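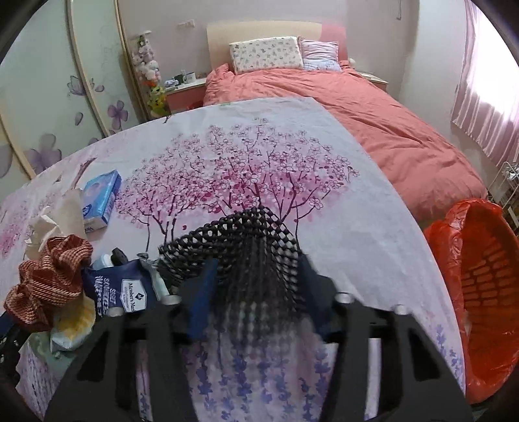
Wanel Trailer Parts List

Version of 26 Aug 2020, kept by Chaiwat Boonyarit

The list covers couplers, hubs, leaf springs and light kits for small utility trailers. It has 192 rows, one part per row, in a single CSV file with commas. The first row holds the column names.

Columns

part_no – the number stamped on the part or printed on its bag
maker – Jistlow, Kongkaew or Tusico
fits – axle or frame size, in inches
load_lb – rated load in pounds, as the maker gives it
checked – yes or no

A "yes" in the last column means that I measured the part by myself with a caliper. At present 111 rows have it. The other rows are copied from the paper catalogs and can contain old values.

Known problems

Kongkaew changed the bolt pattern of its five-lug hub in December, but kept the same part number. Both patterns are in the list, as two rows. Please look at the "fits" column before you order.

Tusico light kits have no load value, so the field is empty. Do not read it as zero.

Corrections are welcome. Send the part number and the value you measured – a whole new file is difficult for me to compare.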